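Sonard – notices nécrologiques militaires, version 2

Sonard rassemble des notices nécrologiques de militaires parues dans la presse locale et dans des bulletins d'anciens combattants. Le corpus compte 1549 notices, dont 1269 relues à la main. Les autres ont été segmentées automatiquement et portent la valeur « non » dans le champ relu.

Responsable : Eliseo Quintero
Dernière mise à jour : 10 décembre 2021

Contenu

Chaque ligne du fichier notices.tsv correspond à une notice. Les champs sont : identifiant, grade, unité, lieu du décès, circonstances, texte, relu. Le grade est recopié tel quel, abréviations comprises. L'unité est donnée au niveau le plus fin que mentionne le texte – compagnie, batterie ou escadron selon l'arme.

Les textes de plus de 3000 caractères ont été coupés à la fin d'une phrase. La version intégrale se trouve dans le dossier complets.
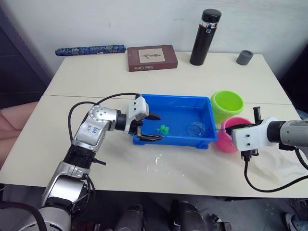
Annotation

Les circonstances sont codées en quatre classes : combat, accident, maladie, non précisé. Quand une notice parle d'un accident survenu pendant une opération, on code accident et on garde la formulation d'origine dans le champ texte. Le guide De Graaf, joint au dépôt, traite les cas de blessures suivies d'un décès à l'hôpital.

Les noms des proches sont remplacés par [PROCHE]. Les noms des défunts sont conservés.

Problèmes connus

Le lot Drollow, ajouté en mai, contient des doublons lorsque deux journaux ont repris le même communiqué. Les dates y sont parfois celles de la parution et non du décès. Les accents manquent dans une partie des noms de lieux.

Utilisation

Usage de recherche uniquement. Pour demander le retrait d'une notice, ouvrir un ticket en indiquant l'identifiant.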